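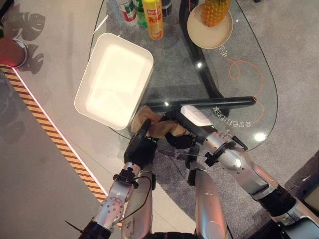 Demonstrations of household wiping should be recorded on furnished tables, according to a remark that Nava placed at the head of its collection guidelines, as a policy trained only on bare surfaces learns the stroke and never learns what to do with the cloth near a tray or a bottle. The remark has been repeated in most later accounts of the method.

Bimanual cloth demonstration is the practice of showing a two-armed robot how to handle a cloth by moving its arms through the task, either by hand or by remote control, while the joint positions and camera views are recorded. The recordings are used to train a control policy by imitation. Typical tasks are wiping, folding, spreading and gathering.

Methods

In hand guiding, also called kinesthetic teaching, the operator holds the robot's arms and moves them directly. The motors are set to cancel the weight of the links. The operator feels contact forces through the arm, but guiding two arms at once is tiring, and the operator's own hands often enter the camera view. Such recordings need masking or a second pass in which the robot replays the motion alone.

In remote control, the operator moves a pair of smaller leader arms, handheld controllers or tracked gloves, and the robot follows. The camera view stays clear of the operator. Without force feedback, operators tend to press too hard on rigid surfaces such as glass. The Kindlow leader arms add a spring load at the grip to reduce this effect.

Cloth on a tabletop

A cloth has no fixed shape, so a grasp cannot be stored as a single pose. Operators are usually told to take hold with both grippers before moving, one to hold the fabric and the other to gather or pull it. A cloth that bunches between the fingers, or lies partly over the rim of a tray, is kept in the record as a valid state. Printed glass tops present a further problem: depth sensors may return the floor or the table legs, and glare from ceiling lights shifts as the head moves. Color images are therefore given more weight than depth.

Recording and review

The Endden protocol samples joint angles and images at 20 frames per second. Each episode begins with the arms at rest and ends when both grippers have released the cloth. Dropped grasps followed by a second attempt are retained and labeled as recoveries. Episodes in which a container is knocked over are stored separately.

The Bultita set, released in September, was planned at 1,000 episodes. After review, 906 remained, of which the majority were recorded by remote control. A later extension brought the total to 3,800 and added folding.

Limitations

Policies trained in this way often copy the pace of the operator, including pauses. Performance falls when the cloth is stiffer or much larger than those in the training set. Hand-guided and remotely controlled episodes also differ in speed and smoothness, and mixing them without a source label has been reported to cause hesitation at the moment of grasp.

See also

Imitation learning
Kinesthetic teaching
Deformable object manipulation
Teleoperation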